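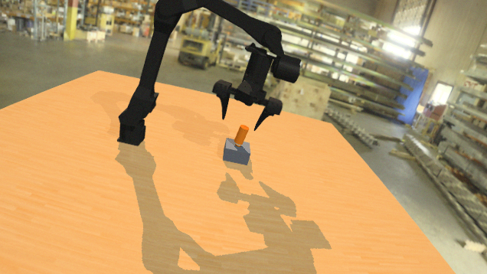 Fig. 1. Flat table with wood-grain top, warehouse interior.

Table and Workbench Inspection - Ollmont Warehouse
Form 559, revision 2
Area: packing, returns, kitting
Inspector: Heriberto Alvarado
Reviewed by: Kirsten Bech
Period: November
Start time: 1530

Ratings: S = satisfactory, M = monitor until next inspection, R = repair required, N/A = not applicable. Any item rated R needs a comment and a work order. A table with an R in Section B is tagged out and cleared the same shift.

Section A - Top surface

A1. Surface free of splinters, lifted edges and raised fasteners
Rating: M
Comment: Returns table 4 has a rough patch on the operator side, near the tape dispenser. Sanded by hand at inspection. Check again next period.

A2. Surface free of cracks and open joints
Rating: S

A3. Finish intact, no bare wood exposed to cleaning fluid
Rating: M
Comment: Finish is worn through at two stations in kitting. Wear matches the spot where totes are dragged off the conveyor. Refinishing is scheduled with the next floor shutdown.

A4. Surface flat, no visible sag under a straightedge
Rating: S
Comment: Straightedge laid lengthwise and corner to corner on every top. No daylight at center.

A5. Corners and edges rounded or guarded on aisle side
Rating: R
Comment: Corner guard missing on packing table 7. The adhesive pad is still there, so the guard was knocked off. Work order opened. Temporary foam guard fitted.

Section B - Frame and stability

B1. Legs plumb, feet in contact with floor
Rating: S
Comment: Packing table 2 rocked on first check. Leveling foot turned down and locknut tightened. Rechecked, no movement.

B2. Frame bolts present and tight
Rating: S
Comment: Bolts marked with paint pen after tightening. A broken paint line at the next inspection means the bolt has moved.

B3. Welds free of cracks
Rating: S

B4. Load rating posted and legible
Rating: R
Comment: Label unreadable on both Hidanel tables in returns. Rating per the purchase record is 200 lb, evenly distributed. Replacement labels requested from Hadi Karaki. Tables stay in service with a handwritten card until the labels come in.

B5. Actual load within posted rating
Rating: S
Comment: Shelf under kitting table 3 was stacked with full cartons of void fill. Light, but stacked above the crossbar. Asked the lead to bring it down one layer.

B6. Casters lock and hold (mobile tables only)
Rating: M
Comment: One caster on the Clingate cart table needs two tries to lock. Holds once locked. Replace if worse.

Section C - Power and attachments

C1. Power strips mounted, not lying on the floor or the top
Rating: S

C2. Cords free of cuts, tape repairs and pinch points
Rating: R
Comment: Scale cord at packing table 5 was pinched between the table leg and the wall. Jacket flattened, no conductor showing. Cord removed from service and replaced before end of shift.

C3. Overhead shelves and risers bolted, not clamped
Rating: S
Comment: The clamps noted last period have been replaced with through bolts.

C4. Cutters stored in holders when not in use
Rating: M
Comment: Two loose cutters on the returns tables. Holders were available at both stations. Raised with Mercedes Muñoz for the shift briefing.

Section D - Surrounding floor

D1. Aisle clear on all working sides
Rating: S

D2. Anti-fatigue mats flat, no curled edges
Rating: R
Comment: Mat at packing table 1 is curled at the short end. Third period in a row. Taping is not a repair - replace the mat. Chanida Nilsuwan has the Eichhorn quote.

D3. Lighting adequate at the work surface
Rating: N/A
Comment: Covered under the separate lighting survey.

Open items carried forward
A5 corner guard, packing table 7 - maintenance
B4 load labels, returns - Karaki
D2 mat, packing table 1 - Nilsuwan

Reviewer note (K.B.): C2 accepted as closed. For B4, attach a copy of the purchase record to this form. Keep the paint pen marking in B2 and use the same color next time.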